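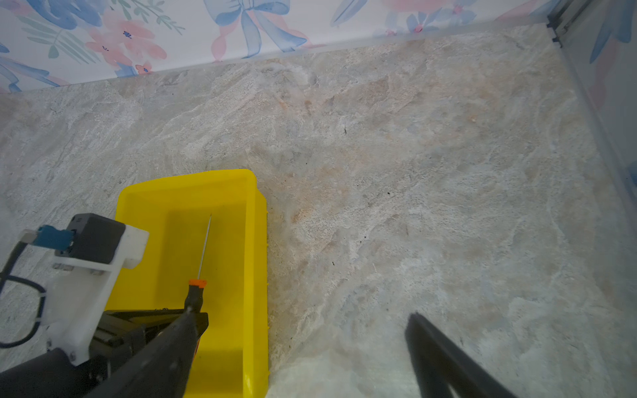 A screwdriver in a yellow plastic bin.

Leltside Tool Library to Open Second Branch in Camberg

CAMBERG, 20 October 2019 — The Leltside Tool Library will open a second branch in Camberg in March, giving residents on the east side of town a place to borrow hand tools, ladders and garden equipment close to home.

The branch will start with 500 items, most of them moved from storage at the Leltside site. Members can borrow up to eight items at a time for 2 weeks. Current memberships will be good at both locations, and tools may be returned to either one.

"People were taking two buses to pick up a drill," said Suryani Lumenta, director of the library. "We had the stock for a second site. What we needed was a lease."

The space, a former shoe repair shop at 88 Kusuma Street, is being fitted with shelving and a service counter by Demska, a local building firm. The counter will be open Tuesday through Saturday, with late hours on Thursday.

The first 100 households in Camberg to sign up will pay no fee for the first year. Repair classes — starting with basic plumbing and bicycle upkeep — will be added once the branch is running, said branch manager Faizal Gunawan.

Sign-up forms are available at the Leltside counter and at the Camberg post office.

Media contact: Suryani Lumenta, Leltside Tool Library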